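Zuvby

A plain-text recipe and kitchen-notes collection, plus a small set of scripts for turning it into something you can print, search or read on your phone at the stove.

What's in here

Zuvby holds 173 recipes, mostly cold drinks, soaks, quick breads and things you can make on a counter without much equipment. Each one is a single text file. You can open any of them in whatever editor you like, change the salt, and save it. I love this format so much! It has survived three laptops and one very bad sync, and the files still open.

The collection started as a shared folder between two kitchens, one in Taltbridge and one in Prullilness, and the folder names still show it. Anything under taltbridge/ tends to be written for a gas stove and a big pot. Anything under prullilness/ assumes one burner and a lot of patience. The carhuamaca/ folder came later and is my favorite: corn drinks, toasted grain powders, potato soups, and a fresh cheese that I have now made more times than I should admit.

File layout

recipes/ has one file per dish, sorted by folder
notes/ has longer write-ups on flour, water, storage and substitutions
units.txt is the conversion table the scripts read
tags.txt is the list of allowed tags (please check it before adding a new one)
build/ is created when you run the scripts and is safe to delete

Fields in a recipe file

title: the name of the dish, in whatever language it was given to us
makes: a plain amount, such as "one pitcher" or "2 loaves"
time: total minutes, including resting
needs: ingredients, one per line, amount first
steps: one step per line, no numbering (the script adds the numbers)
tags: separated by commas
from: the folder the recipe first lived in, even if it has moved since

Only title, needs and steps are required. If time is missing, the search page lists the recipe under "whenever," and that group has turned into a lovely place to browse on a slow afternoon.

Getting started

Copy the whole folder somewhere, open a terminal in it, and run:

python make_book.py

You'll get a single long page in build/ with an index at the top. To build only one folder, add its name:

python make_book.py carhuamaca

For a shopping list, give the second script as many recipe names as you want:

python shop.py oat-drink flatbread green-soup

It adds up the same ingredient across recipes as long as the units can be converted. Cups and milliliters work fine together. "A handful" stays a handful, and two handfuls get printed on two lines.
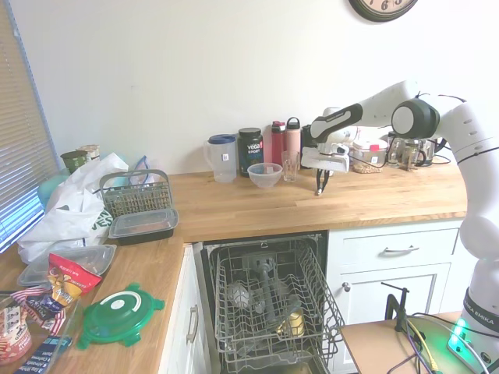
Photo: Zuvby project files. Free to reuse with the collection.

A word on units, which is the part I get the most excited about. Every recipe keeps the amount the cook wrote down, and the conversion happens only when you build. So if a soup came to us in ladles, it's still in ladles in the file, and units.txt says how big that ladle was. There are 53 entries in the table right now, including four different coffee cups. Add yours! Measure it with water, write down the milliliters, and put the folder name after it so we know whose cup it is.

The largest amount the scripts will accept is 3000 milliliters for a single ingredient. I set that limit after a missing decimal point asked for a bathtub of broth. If you cook for crowds, change MAX_ML near the top of make_book.py.

Known gaps

Oven temperatures are a mix of Fahrenheit and "hot." I'm working through them folder by folder, and prullilness/ is finished.

Allergy tags aren't complete. Please read the needs field yourself and don't rely on a tag being there or not.

Several of the grain drinks in carhuamaca/ call for flours that are hard to find in a regular supermarket. The file notes/swaps.txt has some stand-ins. The barley one is very good. The chickpea one thickens fast, so whisk it while you pour.

The index sorts accented letters at the end, after z. A fix would be very welcome.

Adding a recipe

Make it at least once from the file exactly as written, then send it in. Short steps are best. If a dough should feel a certain way, say so in everyday words ("like an earlobe" is already in there and everybody understood it). Long stories are great too, and they go in notes/ under the same file name.

License

Recipes and notes are free to copy, cook, change and print. Keep the from: line when you pass one along. The scripts come with no promises, though they do run every April when I rebuild the printed copy for the shelf.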